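Workshop notebook, Banencombe
November, Sunday, started 9.15

Chronology of the poet's life, continued. Very good day, so I'm writing this up before I lose the thread.

Picked up at the second box of the Olteanu papers. For anyone joining late: the index cards from both boxes now live in one file, one row per card, with a column for the date as written and a separate column for the date as we think it should be. Please don't merge those two columns again! Half the fun of today came from having them side by side.

Count when I opened the file was 2,129 rows. Of those, 40 had a date in the "as written" column that couldn't be right, mostly letters placed in the wrong year. I'd been assuming sloppy filing. But sorting by postmark instead of by card number put 13 of them into one tidy run, all from the winter she was moving between lodgings and teaching in the evenings. She was dating her letters by the old year well into spring (we all do it for a week or so, she did it for months). Change the year on those 13 and the replies suddenly follow the letters they're replying to. I went and read the whole run through in order, aloud, and it is a proper conversation now.

What this does to the life: the gap between the second and third poetry collections more or less closes up. The Markow edition has her silent for that whole stretch and says so in the introduction, which everyone has repeated since. She wasn't silent, she was drafting. Three of the letters quote lines that end up in the third book, one of them in a version I like better than the printed one (the river comes first and the brother second, and it scans beautifully).

Still loose: 27 of the odd dates. Some have no postmark at all. A few might be copies she made later for herself, the paper feels different, but that's a feeling and I've only put a question mark in the notes column.

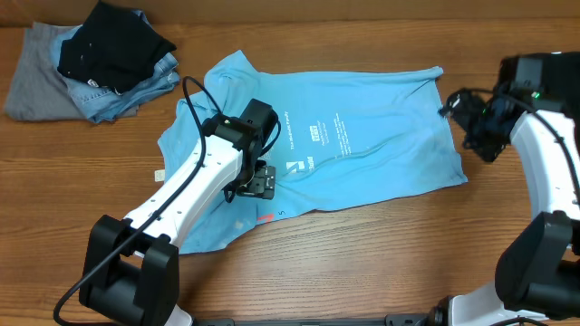
Light blue T-shirt on the table, partly flattened.

Afternoon, 2.30. Transcription. Ran the typed memoir pages through Fosteck with the new settings and it did a lovely job on the carbon copies, far better than last time. It still reads her crossed-out words as if they were part of the sentence, so every page with deletions needs an eye over it. I've set a limit of 2,000 words per batch because longer ones lose the paragraph breaks, and she was particular about her paragraphs.

Two readings to settle:
- memoir chapter four, "the green room" or "the green broom". I say broom. The aunt is sweeping two lines later.
- same chapter, the school is spelled two ways on one page. Leave both, note it.

Also found the passage about her first public reading. It's only a page and a half and most of it is about her shoes, but she gives the order of the poems, which we've never had from anywhere else. Added to the chronology straight away under "readings", and it matches the pencilled numbers in her own copy of the first collection. So pleased with that one.

To do next session
Check the 13 against the envelopes themselves, not the card descriptions.
Look for a reply to the letter that quotes the river lines.
Type up the poem order properly, my handwriting on the slip is awful.
Back up the file before touching any dates.

Stopped 5.50, box two back on the shelf, lid on.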